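# Placas de memoria vecinal en Plokcombe: preguntas frecuentes

Última revisión: 28 de junio de 2019

En esta página reunimos las preguntas que recibimos más a menudo sobre las placas dedicadas a vecinos fallecidos del distrito. El reglamento completo se puede pedir en el mostrador de la Casa Barent. Si hay una diferencia entre esta página y el reglamento, vale el reglamento.

## ¿Qué es una placa de memoria vecinal?

Es una placa pequeña que recuerda a una persona que vivió o trabajó en Plokcombe y que hizo algo por la vida común del distrito. Puede ser alguien que tuvo un comercio, dirigió un coro, abrió un taller, defendió un edificio contra el derribo o escribió durante años el boletín de su calle. No es necesario que la persona haya sido conocida fuera de aquí. Hasta hoy hay 43 placas colocadas.

## ¿Quién puede proponer un nombre?

Cualquier persona mayor de edad que vive, trabaja o estudia en el distrito. También pueden hacerlo los comercios y las asociaciones, pero en este caso la solicitud debe llevar la firma de una persona concreta, con la cual podamos hablar por teléfono. No se admiten propuestas anónimas.

## ¿Cuánto tiempo debe pasar desde el fallecimiento?

Dos años. Sabemos que para algunas familias es un plazo largo. La regla existe desde el principio del programa y hasta el momento no se ha hecho ninguna excepción. Durante este tiempo se puede ya recoger firmas y documentos, y guardarlos en nuestra oficina si ustedes lo desean.

## ¿Qué hay que entregar?

- El formulario, rellenado con letra clara o a máquina.
- Un texto sobre la vida de la persona, de 1000 palabras como máximo.
- Una hoja con 100 firmas de apoyo de residentes del distrito.
- El acuerdo escrito de un familiar cercano, si hay familiares que se puedan localizar.
- Copias de cartas, recortes de prensa o fotografías, si existen. No entreguen los originales.

El texto no tiene que ser literario. Preferimos fechas, direcciones y hechos que se puedan comprobar. Si la persona tuvo una tienda, díganos en qué número de la calle estaba y hasta qué año. Si fundó una asociación, indique el nombre que tenía al comienzo, porque muchas lo cambiaron después.

## No encuentro a la familia. ¿Puedo presentar la propuesta igualmente?

Sí. En la última página del formulario hay un espacio para explicar dónde ha buscado. Nosotros publicamos entonces un aviso en la puerta de la Casa Barent, y si durante el plazo del aviso nadie se opone, la propuesta sigue su camino normal. Si un familiar aparece más tarde y no está de acuerdo con el texto, la placa se puede corregir. Esto ocurrió ya una vez, por un apellido que llevaba una letra equivocada.

## ¿Dónde se coloca la placa?

Normalmente en la fachada del edificio donde la persona vivió o tuvo su actividad, con permiso escrito del propietario. Cuando el edificio ya no existe, o cuando el propietario dice que no, se puede pedir un lugar público: una plaza, un muro del mercado o uno de los paseos.

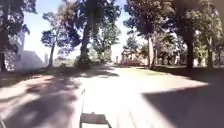 Las placas en lugares públicos se fijan en un muro bajo o en un poste corto, y las del suelo se autorizan solamente si no queda otra posibilidad. Le pedimos que visite el sitio a varias horas antes de marcarlo en el plano. En un paseo ancho y pavimentado como el de la fotografía, el gris del suelo se vuelve casi blanco donde da el sol de lleno, mientras que a la izquierda los árboles dejan una sombra en manchas; una placa de metal pulido se leería mal en los dos sitios. Para estos casos recomendamos el acabado mate y las letras oscuras, que no cuestan más.

## ¿Puedo elegir un sitio en el parque Rocha?

Puede, pero el parque tiene sus propias normas y la respuesta tarda más. No se permite fijar nada en los troncos ni en los bancos. Tampoco cerca de la entrada antigua, que está protegida.

## ¿Quién decide y cuándo?

Las propuestas se estudian una sola vez por año, en enero. La reunión es abierta y quien ha firmado la solicitud puede hablar brevemente en ella, aunque no está obligado. La decisión se comunica por carta, también cuando es negativa, y en este caso se explica el motivo.

## Mi propuesta fue rechazada. ¿Qué puedo hacer?

Puede presentarla de nuevo el año siguiente. Las firmas ya entregadas conservan su validez para la segunda vez, de modo que no hace falta volver a recogerlas. El motivo más frecuente de rechazo es la falta de documentos, y casi siempre se puede arreglar. Otro motivo es que el texto habla mucho del carácter de la persona y muy poco de lo que hizo en el distrito.

## ¿Quién paga?

El programa paga la fabricación y la colocación. La familia no debe pagar nada, ni antes ni después. Las placas las fabrica el taller Drolano, que trabaja con un modelo único: mismo tamaño y misma letra para todos. No aceptamos placas hechas en otro sitio.

Si un comercio desea contribuir, se lo agradecemos, pero su nombre no aparece en la placa.

## ¿Qué texto lleva la placa?

El nombre, los años de nacimiento y de muerte, el oficio y una frase corta. El apodo se puede incluir entre comillas si la persona era llamada así por todos y la familia está de acuerdo. No se ponen títulos honoríficos informales, como «alcalde del barrio» o «reina del mercado». Nos los piden bastante y entendemos el cariño que hay detrás, pero en el pasado dieron lugar a discusiones entre calles vecinas.

## ¿Se puede organizar un acto de inauguración?

Sí, y lo hacen casi todas las familias. Si el acto es en la acera o en un paseo, hay que avisarnos con un mes de antelación para pedir el permiso de ocupación. La música sin amplificador no necesita permiso. Las sillas plegables se pueden retirar en la Casa Barent y deben volver el mismo día.

## Una placa está rota o sucia. ¿A quién aviso?

Escríbanos indicando la calle y el número, o déjenos una nota en el buzón verde de la Casa Barent. Por favor, no limpien las placas con productos de cocina, que quitan la pintura de las letras. Basta agua y un paño.

## ¿Dónde puedo leer las biografías completas?

En la sala de lectura de la Casa Barent hay una carpeta por cada placa, ordenadas por calle. Se consultan allí mismo y se pueden pedir copias. Todavía no están en Internet, excepto las de la calle del mercado.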